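I keep a notebook for the dumb little thoughts I have in the shower, and after a few years of it people started asking me how I come up with them. So I'm writing it all down in one place (finally!), mostly for my friend Elba Henríquez, who runs the open mic list night in Vasthorpe and keeps getting sign-ups from people who freeze the second they sit down to write.

What I mean by a "shower thought" is a one- or two-sentence observation about something everybody already knows, said in a way that makes them stop chewing for a second. It doesn't have to be a joke. If it gets a laugh, great. If it gets a "huh," I'm just as happy.

## What you need

- Something to write on that you always have with you. Mine is a pocket notebook from the drugstore.
- A pen that works. I mean it, check the pen.
- A kitchen timer or your phone.
- One person who will tell you when a line is bad.

## Step 1: Collect boring things

Everybody wants to start with outer space and death. I get it, I did too, and I have pages and pages about how the universe is big. They're terrible. Start with socks. Start with the bread aisle, parking garages, the drawer where the batteries live.

Set your timer for eight minutes and write down every ordinary thing you touched or used today. Don't try to be interesting yet. My list from this morning had a toothbrush, a doorbell, a banana, the elevator, a birthday card I forgot to mail, and the word "regards" at the bottom of an email. That's plenty to work with.

## Step 2: Poke at each one

Take one thing off the list and ask it some questions. These are the ones I use most:

- Who was the first person to deal with this?
- What does it look like from the other side (the dog's side, the mailman's side, the banana's side)?
- What do we call it, and does the name make any sense?
- What would have to be true for this to be weird?
- What happens to it when I stop paying attention?

Let me do the doorbell. Who was the first person? Somebody had the very first doorbell on the street, and all their visitors kept knocking. What about the other side? Every doorbell I've ever heard from the outside was quieter than I wanted it to be, and every one I've heard from the inside was way too loud. I like that one. It needs work, but there's something in it.

Then the elevator. You spend the whole ride standing in a tiny room with strangers, and if that same tiny room didn't move, you'd call somebody for help. Okay! That one I kept. It's now "An elevator is a closet full of strangers that you trust because it has buttons."

If a thing gives you nothing after three or four questions, cross it off and go on to the next. I got nothing out of the banana. I've never gotten anything out of a banana, and I've tried a lot.

## Step 3: Write it too long

Your first version should be sloppy and have all the explaining in it. Here's one of mine straight from the notebook, spelling fixed:

> When you're a kid and you stay up late it feels like you're getting away with something and then when you're a grown-up you stay up late and it's the same amount of late but now the person you're getting away from is you, tomorrow, and you're going to be so mad.

It's a mess, but the whole thought is on the page and I can see what's in there. If you try to write the short version first, you'll end up with something that sounds like a fortune cookie, and you won't know what you meant by it a week later.
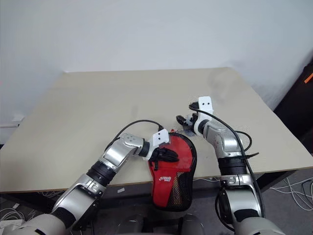

Once you have the long version, read it out loud and underline the words that do the work. In mine it was "staying up late," "getting away with," and "tomorrow." Everything else is packing peanuts.

## Step 4: Cut it down

Now write it again with the underlined parts and as little else as you can manage. I got mine to this:

> As an adult, the only person you're sneaking around when you stay up late is tomorrow's you.

Better, still clunky. One more pass:

> Staying up late as an adult is just being rude to yourself in advance.

That's where I stopped. Some things I look for when I'm cutting:

**Drop the windup.** "Have you ever noticed," "it's crazy how," "if you think about it." Take them all out and see if you miss them. I went through an old notebook last January and found 48 lines that started with "It's weird that." Forty-eight! I crossed out the opening on every one of them and most got better right there.

**Put the surprise near the end.** If the funny word is in the middle, people have to sit through the rest of the sentence after they've already gotten it. "In advance" is the part that turns mine around, so it goes last.

**Use the plain word.** "Purchase" is never funnier than "buy." I will argue with anyone on this.

**Don't explain it afterward.** If you feel the need to add a second sentence that starts with "Because," go back and fix the first one.

## Step 5: Check that it's true

People skip this and it drives me up the wall. A good line falls apart the moment somebody says "well, no." I once wrote that you've never seen your own face, only pictures and reflections, and I was very pleased with myself until my pal Vitalii Dovhaniuk closed one eye and pointed at his nose. He could see it. He could see a good bit of his cheek, too.

So ask yourself what the annoying guy in the back is going to say. If he's right, either fix the line or throw it out. Words like "always," "never," "nobody," and "everyone" are where he'll get you, so check those first. Sometimes a "probably" is all you need, and it usually sounds friendlier anyway.

While you're at it, search for the line online. There are only so many thoughts about refrigerators and somebody may well have beaten you to it. If you find yours word for word, let it go. If it's close, see whether your angle is different enough to stand up.

## Step 6: Let it sit

Leave the page alone for a few days. I do mine on Sundays with coffee, and I put a check mark next to anything I still like. The keep rate is bad! I have over 1,000 lines in my notebooks and I'd read 17 of them to a room. I used to find that depressing, and now I just write more on the weeks when I'm in the mood.

## Step 7: Try it on a person

Say it in conversation without announcing it. Don't go "hey, want to hear something I wrote?" because then they're grading you. Just drop it in while you're waiting for your food. If they repeat it back to you or start arguing, keep it. If they say "ha, yeah" and look at the menu, it probably goes back in the notebook.

## If you get stuck

Change the size of the thing. Make it huge, or make there be only one of it in the world. One umbrella on the whole planet, who gets it? Or swap two things that normally stay apart, like dentists and birthday parties. You can also go back to Step 1 and do the list for a different room of the house. The garage is good. The bathroom has been picked clean, in spite of the name.

And if you finish one you like, Elba's list night takes five lines per person, read from paper, no phones. Get there early if you want a chair.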